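Can a machine do any of the boring stuff at home yet? Keys edition
Home Automation > General chat

zuweira_n
Starting this because my sister and I argued all through dinner about whether robots are ready for housework. She says three years. I say not while I'm alive and losing my keys every morning.
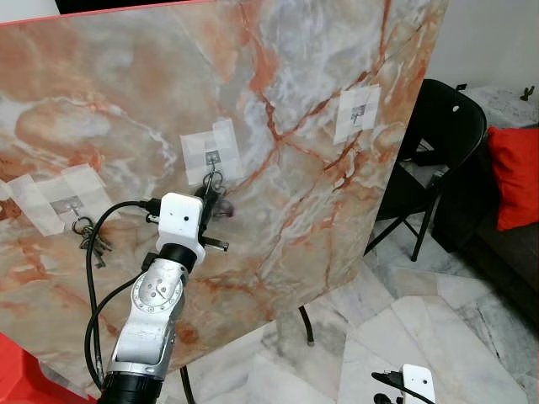

Three hooks, two with keys, gripper on the middle set

So that's the level of job I mean. Keys on a hook. My kid could do it at four, and I still think it's a harder ask than vacuuming. A vacuum can bump into stuff all day long and be fine. A key ring swings, it's shiny, it's tiny, and you have to get it over the end of the hook without dragging the hook off with it. Am I being too gloomy?

doma_dad
Too gloomy, yeah! Look at where the fingers are. They're closed around the ring on a small metal hook. Five years ago you'd have been lucky to get a foam block into a bucket.

leire prieto
Closed around the ring is one thing, doma_dad. One picture doesn't tell me if it's hanging them up or taking them down, or how many tries came before. I ran a pick station at the Skaneck warehouse for 11 months and our arm was wonderful with boxes and hopeless with anything on a loop. Lanyards, tote bags, padlocks — we ended up with a person standing there doing just those.

gyamfi_fixes
Did nobody else look at the tape? Those hooks have strips of masking tape all around them. I'd worry about the hook long before the robot. I've pulled adhesive hooks off a door with a wet raincoat.

zuweira_n
Ha, fair. Mine at home are screwed in and I still bent one.

doma_dad
Leire, your arm was bolted down and set up for boxes though, right? Not the same animal as one with two arms.

leire prieto
Bolted down, yes. And I'll give you the second arm, it helps a lot if you can steady one thing and move another. But cost it out. Ours did 276 boxes on a good shift, so it earned its spot. What does a key hanger earn? It saves me 3 seconds a day, and then I have to walk over and find out if it dropped them behind the sofa.

hustulum
My mother has bad arthritis. Getting keys off a hook can take her several goes, and on a rough morning she just gives up and calls me, 45 minutes away. I'd take a slow robot that gets it right most of the time. Speed is the last thing we care about.

leire prieto
OK, that's a better argument than anything in my post. I was only thinking about my own hallway.

gyamfi_fixes
Still want to see it with a coat hanging over the keys. And a dog.

zuweira_n
I'll put the dog to my sister. Next up: who here trusts one with the dishes? The good glasses, I mean, not the plastic cups.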